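Subject: Re: [packing-room] Tape dispensers, which ones are we keeping?
Date: July 2018

Replying under the quoted bits.

> We have ended up with too many tape dispensers and not enough that work. Before I put in the next Andix order could somebody go through the drawer and the shelf and say what is worth keeping? I would also like to know whether the small rolls fit anything we own, or if they should stop being ordered.

I went through the drawer and the shelf yesterday afternoon. There were 9 dispensers between the two. Four have blades so blunt that they stretch the tape before it tears, and one has lost the hub that the roll sits on. Those five are in the box under the sink and can go unless anyone wants them for parts. Two more are the hand-held kind for brown parcel tape and they are fine, so I put them back on the hook.

That leaves the orange-red one and the pink one. Both cut cleanly. I did twelve strips on each, pulling towards me and then down, and had no splits. The narrow one is light and you need a hand on it or it creeps across the bench. The pink one stays where it is put and I would use it for anything with a lot of labels, such as the Zamani boxes.

> Somebody also said the clear tape from Poltuvero was coming off the cartons. Is that the tape or the cartons?

The cartons, I think. I stuck the same tape on one of the old cartons and one of the new ones and left them overnight. It held on the old one and had lifted at one corner on the new one. The new board has a slight shine to it and feels dusty if you run a thumb along the flap. Wiping the flap with a dry cloth first made a difference, but I can't see us doing that 179 times for the March mailing. I would go back to the old cartons if the price is close.

> If the small rolls are no use, say so and I will send back whatever is unopened.

Please don't send them back yet. They are too small for the parcel dispensers but they are handy for closing tissue and for the ends of ribbon, where you want a short bit and can tear it by hand. We have 3 packets unopened and I would keep those and not order more until they are gone. My only complaint is that the end of the tape vanishes once it is stuck down. Folding the last bit under itself helps, if people will remember to do it. 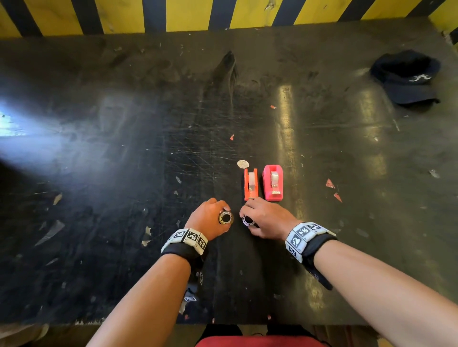 The two dispensers to keep, with a couple of the small rolls in front.

The bench top is in a poor state too, as we all know. Old tape has pulled bits of the surface away and anything sticky picks up the scraps. I would like to put a cutting mat down at the dispenser end — the large size if the budget allows it. I'd rather have that than a third dispenser.

So for the order:

- no dispensers
- one replacement blade for the pink one, to have in the drawer
- clear tape, same width as before
- one cutting mat

The Vumatel parcel is still on the top shelf with no return label. Does anyone know what is happening with it? It has been moved twice to get at the tissue paper and it takes up half the shelf.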